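Print this page | E-mail this page

Fabric Flowers by Mail: Questions I Get All the Time

Hi, Svitlana Melnychuk here! I make fabric flowers in my spare bedroom in Fendbridge, and I answer all the mail myself, usually late at night with a cup of tea going cold. Please have a look through these before you write (I still love getting letters, I just can't keep up with them).

Do you take custom orders?

Yes! Send me a scrap of your dress or ribbon and I'll match it as close as I can. Please don't send a color name by itself. My idea of "dusty rose" and yours are going to be miles apart, trust me.

How long will mine take?

It depends so much on the season. Wedding orders pile up in January, when everybody gets engaged and starts planning all at once, and then I'm slow. Write and ask me before you set your heart on a date.

Can I wash them?

Please don't put them in the machine! I stiffen the petals with a weak starch and it all comes out in the wash, and then you have a sad little rag. For dust, use a hair dryer on the cool setting and hold it well back. For a real stain, dab with a damp cloth and let it dry face up, away from the heater.

My flower got squashed in the closet. Is it ruined?

Probably not. Hold it over a steaming kettle for a few seconds (watch your fingers), then open the petals out one at a time and curl the edges over the handle of a spoon. I've rescued flowers that sat under a suitcase all winter this way.
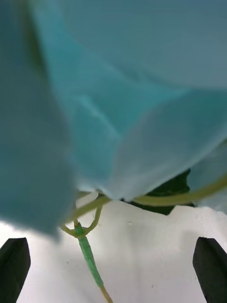 Soft blue petals, up close.

Will the color fade?

In a sunny window, sure, and blues and purples go first. I had a whole wreath on my front door that went gray by the end of one summer and I was so mad at myself. Keep them out of direct sun and they'll look nice for years.

What does shipping cost?

Everything goes out in a box, never an envelope, and I charge just what the post office charges me. If you live near Genetti you can skip it and pick up at the Arnaud craft shop, they hold orders for me behind the counter.

Do you teach?

I do a beginner evening at Arnaud when they have the back table free. It's $35 and that covers your fabric, wire and thread. Bring your own scissors, sharp ones!

Can I get your patterns?

The Prera rose is the only one I've drawn up neatly enough to share. Send a stamped envelope and I'll pop a copy in for you.

Last updated 8 September 1999

Print this page | E-mail this page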